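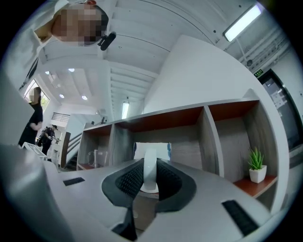 Tsz-kin Kuo wrote under my April review that I had graded the Zitura arm too kindly, that clearing one shelf in an afternoon is a demo and a chore is something you do every day without watching, and that I should try again with glass. Fair enough. I went back to it with the Lurier hand grippers and the newer Tistex training software, and these are my notes as of August 2023.

What you get

The Lurier set is a pair of grippers you hold yourself. You do the job with them, the software records how you did it, and the arm is then supposed to do the same job alone. The fingers have black textured pads and each gripper carries a marker cube for tracking. The pair cost me $2804 with shipping. The software is a separate monthly charge and the Zitura arm is separate again, so add it up before you get interested.

Setup was about 2 hours, most of it spent on calibration. The printed guide skips a step: both grippers have to be open when you start the tracking, or the widths are wrong for the entire session. I lost a morning to that. Support did answer the same day.

In the hand

They are lighter than they look, but your forearms will know about it by lunch. The grip is sized for a medium hand. I could work the trigger fine with bare fingers and badly with work gloves on, which matters if you plan to use them on a shop floor. The pads hold paper cups, mugs, small boxes and plastic pots without slipping. Thin flat things are poor. I never got a single sheet of paper off a desk cleanly, and coins are hopeless.

Paper cups turned out to be the best starter job. They are light, they are cheap, and a crushed one tells you right away that you closed too hard. I would give a new user a full day on cups before anything else.
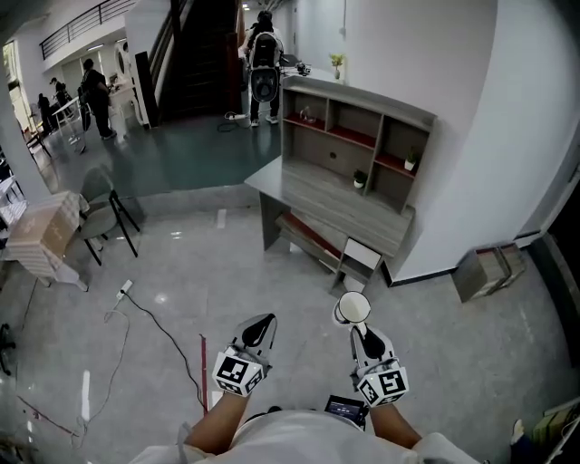

After cups I moved on to putting things away on open shelves, since most tidying comes down to that. By the end I had recorded 1251 runs. The arm learned to place a cup in an open cubby and did it well enough that I stopped standing next to it. It was slow. A person clears a desk in the time the arm takes to line up on its first cup.

Potted plants were harder. The pot is an easy shape, but leaves hang over the rim and the arm treated them as part of the thing it should grab. Recording more runs from low angles helped. It still pinched a leaf now and then, and I would not leave it alone with anything I cared about.

Then glass, as requested. Clear glass is still the weak point of every setup I have tried, this one included. The arm reaches a little behind or in front of the handle, closes on nothing, and carries the nothing carefully to the sink. In a dim corner it did worse. A strip of tape on the handle fixed most of it – but if I have to tape my kitchen I may as well wash up myself.

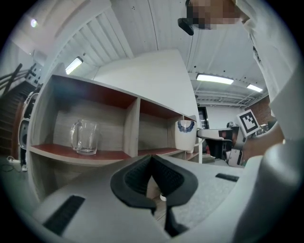

Clear glass pitcher on the shelf, with a mug at the end.

Mugs were fine when the handle faced outward. With one set close to a shelf edge, the arm pushed it before gripping it, and I caught two of them.

Shop-floor use

A friend's packing room in Salinas let me try the same kit on sorting small boxes into bins. I'd call this the better fit. The boxes are all alike, the bins stay where they are, and a slow arm that keeps going is worth something there. It ran for nine hours with a few stops, all of them from boxes that had come open.

Would I buy it

For a home, no. The grippers are well made and the recording side works, but the arm at the other end can do perhaps two jobs I would trust it with, and both need the room kept the way it was during training. Move a chair and you may be recording again. For a shop with one dull, repeated job and somebody willing to spend a week teaching it, yes, with the glass kept well away.

Good: pads, weight, recording, support.
Bad: price, glove fit, thin objects, clear glass, the calibration guide.

I have asked Lurier for a smaller pad set and will add a note here when I have used it.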